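Drift of paired hand-held grippers

Drift of paired hand-held grippers, also called pair drift, is a fault in which the recorded distance between two hand-held gripper devices slowly becomes different from their real distance. It occurs in the collection of two-handed demonstrations for robot learning. Each device follows its own position from its own camera and motion sensor, and the two tracks are later joined in one coordinate system. When one track moves away from the truth, the joined recording shows hands that are too far apart or that pass through each other.

The fault is met most often in household table tasks, such as the sorting of cutlery into a container.

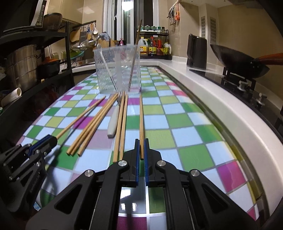
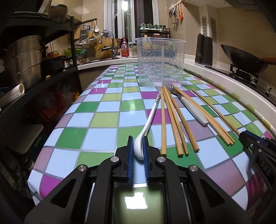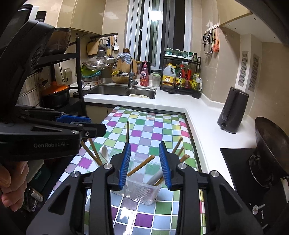

Table work with hand-held grippers in a kitchen, with chopsticks and a clear plastic container on a checkered cloth.

Names and early reports

The term "pair drift" was first used in the internal notes of Vodero, a company that prepares demonstration data for arm manufacturers. Before this, operators spoke of "split hands", and this older name is still found in some file labels. The first written account with measurements was made by Teguh Saragih and Farah Latuheru at the Santoso laboratory. They checked 1009 two-handed recordings and found the fault in 590 of them, although in most of these the error was small and the recording could be repaired.

Causes

Three causes are usually given in the literature. They can be present at the same time.

Repeated patterns. A camera tracker looks for points which it can find again in the next picture. A cloth or a floor with equal squares offers many points that look the same, and the tracker may take one square for its neighbor. The error then has a typical size: it is close to the width of one square, or to a multiple of it. Saragih called this a "one-square jump".

Reflections and clear objects. A bright spot of a lamp on a shiny surface moves when the camera moves, but it does not move like a fixed point. Transparent containers cause a similar difficulty, as points seen through the wall of the container belong to things behind it.

The other device in view. In two-handed work each camera often sees the second gripper. If this gripper covers a large part of the picture, the tracker may treat it as a part of the room. When the second hand moves, the first device is then recorded as moving in the opposite direction. This cause is the most difficult to find afterwards, because the track remains smooth.

The Stirkatholm stop

The best known case happened in May at the Stirkatholm test hall, where two robot arms were repeating a cutlery task learned from human recordings. The training set contained 1000 demonstrations, and part of them had pair drift which the automatic check did not find. During the eighth run on a Wednesday morning, the left arm moved to hold a container while the right arm was still lowering a fork into it. The fingers of both arms met above the container. The force limit stopped the right arm, but the limit of the left arm had been set higher for another task, and it continued to push until the operator, Yusri Tjoa, pressed the emergency stop. One finger was broken and a wrist flange was bent. Tjoa was standing outside the marked area and was not hurt.

The investigation was led by Hidayah Raju. Her report says that the arms followed the learned motion correctly, and that the motion itself was wrong. It also criticizes the unequal force limits – these had been changed for a lifting test and were not changed back. The report did not decide which of the two errors was more serious, and this point is still discussed.

Detection

The simplest method is the touch check. At the start and at the end of each recording the operator brings the fingertips of both devices together. If the recorded distance at these two moments is not the same, the recording is marked. The check cannot find an error that appears in the middle and later disappears.

The Burham method, described by Zulkifli Chong, compares the tracks with the objects. When both grippers hold the same stiff object, their distance must remain constant, and any change is counted as drift. It needs a task in which such a moment exists, so for the sorting of small items it is of limited use.

Prevention

Common measures are a mask which hides the second device from the tracker, and a few flat markers placed at irregular distances near the work area. Some groups also replace patterned cloths. Latuheru has argued against this last measure, saying that homes have such cloths and that a data set without them will be less useful – she prefers to keep the cloth and to correct the track.

After the Stirkatholm stop, Vodero began to repeat the touch check every 8 recordings with a calibrated spacer between the fingers.

See also

Visual odometry
Loop closure
Emergency stop
Teaching by demonstration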